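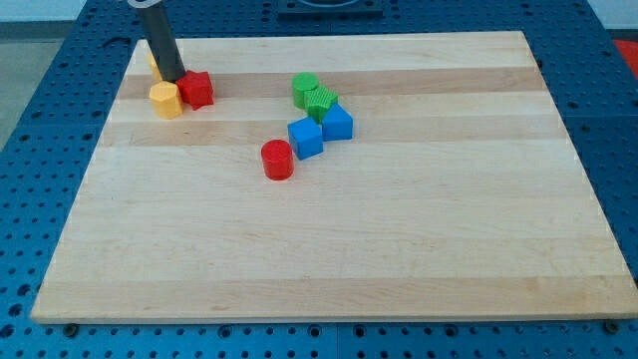 Courses > Robot Software > Unit 3 > Handout: Tabletop pushing, from pixels to motion

Home | Schedule | Labs | Handouts | Forum

Print this page | E-mail this page

Unit 3 notes. Read before lab, bring a copy. Covers the perception half and the control half, planning gets its own handout next unit.

1. Task

Language-conditioned pushing. One arm, one board, a handful of colored blocks. Input is a camera image plus a short command ("push the red star away from the yellow blocks"). Output is a 2D motion of the tip, sent again and again until the command is done or you time out. No grasping. Height of the tip is fixed in software -- you only command x and y.

Sounds easy. Blocks rotate when you push off center, they stick to each other, and the arm hides stuff from the camera.

2. Perception

Pipeline in Bronia (our vision package):
- undistort, then warp the board to a top-down rectangle using its four corners
- color mask per class
- contour, then shape label
- centroid and heading in board frame

Color alone is not enough. Red star and red cylinder give the same mask value, so you need the shape step. Same with a green cylinder next to a green textured block: masks merge when they touch and you get one fat blob. Split on the contour, not on the color.

Warp is only correct for points ON the board plane. A tall block's top face lands too far back. Use the bottom edge of the contour if you can see it. Most wrong centroids last term came from this.

Occlusion. When the arm link covers part of a block, the visible sliver has a centroid that's way off. Rule: if visible area drops below 66 percent of the last good area, freeze the pose and flag it as stale. Don't delete the track. If a track stays stale for more than 12 frames, back the tip off and look again. Exception: if the tip was pushing that block, freezing is wrong too, so stop first and then look.

Wood grain. Darker bands in the board can pass a loose yellow threshold. Tighten saturation, leave hue alone. Check on a bare area of the board before you blame the classifer.

3. Control

Wandby runs the loop. Each tick:
 a. get poses from Bronia
 b. pick target block and goal point
 c. compute push point = block center, offset back along the goal direction by block radius plus margin
 d. if tip is not at push point, go around (never through)
 e. if tip is at push point, step toward goal
 f. clamp the step, send it

Clamp comes LAST. If you clamp before the go-around logic the tip cuts corners and drags a neighbor along with it.

Heading error: if the block turns during a push, shift the push point sideways against the turn. Gain too high and the tip zigzags. Start low.

Tight clusters -- two blue pieces nearly touching, say -- there's no room to get the tip in between. Options: push the pair as one body, or hit the outer side of one to open a gap. The second is slower but the first fails on any command that names only one block.

4. Logged data

Set is called Lusotden, 1,656 episodes, each with images, tip positions and the typed command. Split is by episode. Do not split by frame, neighboring frames are almost identical and your test score will mean nothing.

Known problem: time stamps on tip positions lag the images in the early logs. Run the align script in Miah before training anything. Miah also does replay, see the readme for flags.

5. For lab

- get the warp working first, check it by clicking board corners
- print poses for every block with the arm parked out of view, then with the tip in among the blocks, and compare the two lists
- one single-block push to the near half of the board
- seperate one block from a cluster, any method
- save logs, hand in logs plus a page of notes on what failed

Stop the loop before reaching over the board. E-stop stays within reach of whoever is NOT typing.

Reading for next time: planner notes, sections on push ordering and on replanning after a stale pose.

Print this page | E-mail this page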